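Joining a choir when you can't read music
Community board > Hobbies and evenings out

maplewren
Posted 18 January 2026

Hello all, and sorry in advance because I know I go on a bit. I moved to Stusden last fall for my husband's job, and I have been promising myself for years that I'd join a choir once life settled down. Well, life has settled down, more or less, and I've found two that take new people in February. One is the Lisar Singers, who are mixed voices and do mostly folk songs and a few show tunes. The other is the Wirberg Chorale, which is bigger and does the serious stuff with an orchestra in spring.

My trouble is that I can't read a note. I sang in church as a girl and learned everything by ear from the lady standing next to me, bless her. Do I need to learn first, or do people just muddle through? I'm 57 and my brain is not the sponge it was.

pondhouse_dee
Oh, come and muddle! I've been with Lisar for 19 years and I would guess half the altos read by following whether the dots go up or down. Our director, Baptiste Vidal, plays every line through on the piano before we sing it, and then he plays it again, and he has never once sighed at us. There's tea at the break, and somebody always brings a lemon loaf. You would be very welcome and I'll save you a chair.

tenor_by_default
I'm going to be the grump here, with love. If you're thinking about Wirberg, please do learn a little first. We get through a lot of music between now and the concert, and when people can't read at all, rehearsals slow right down for everyone else. I don't say it to scare you off. A few evenings with a beginner's book makes a huge difference, and you'd enjoy it more yourself.

pondhouse_dee
With love right back, I don't agree. I've heard plenty of good readers sing the right notes in the dullest way you can imagine. A good ear counts for a lot, and she's already got one if she could pick up hymns from a neighbor.

tenor_by_default
I didn't say readers were better singers! I said rehearsals go faster. Those are two different things and I stand by the second one.

maplewren
Please don't fall out over me, you're both being so kind. Could I ask what the book is? And do you both sing from printed copies or from a tablet? My daughter says everyone uses a tablet now, but I like to scribble on the page.

tenor_by_default
The one I hand out to people is the thin Bouvier primer, the green one. Skip the chapter on clefs you don't sing in. Wirberg is all paper and pencil, and Maxence Tessier, our director, will stop the whole room if he sees somebody without a pencil, so bring two.

oldstairs
Jumping in as the person who looks after the music at Lisar. We're on paper as well. We have 293 pieces on the shelves, and 288 of them have enough copies to go around, so you won't be sharing unless we pull out one of the odd ones. I'm in the middle of sorting them before the new term, alphabetical by title this time, after the composer system ended in tears (mine).

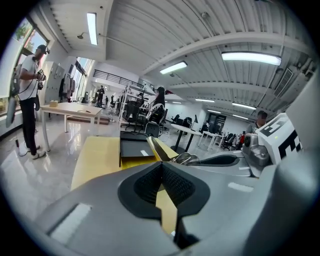 Anyway, maplewren, soft pencil only and rub out your marks before you hand the music back. I have spent whole weekends with an eraser.

Maxence Tessier
I do stop the room for pencils, I'm guilty of that. May I add, though, that we have a sight-reading hour before rehearsal for anyone who wants it, and you're welcome to sit in with the altos for a few weeks before you decide. We had a gentleman join last year who couldn't find middle C, and he's now rock solid on the bass line. Tenor_by_default is a little stricter than I am.

tenor_by_default
I have been told this before.

maplewren
Well, you've made my evening, the lot of you. I've ordered the green book and I think I'll try Lisar first, for the folk songs (and the lemon loaf, I won't pretend otherwise), and then come and sit in at Wirberg if I find my feet. Dee, is it all right to turn up early? I get in a dreadful fluster walking into a full room.

pondhouse_dee
Come as early as you like. I'm there half an hour ahead putting the kettle on, and the side door is the one that opens.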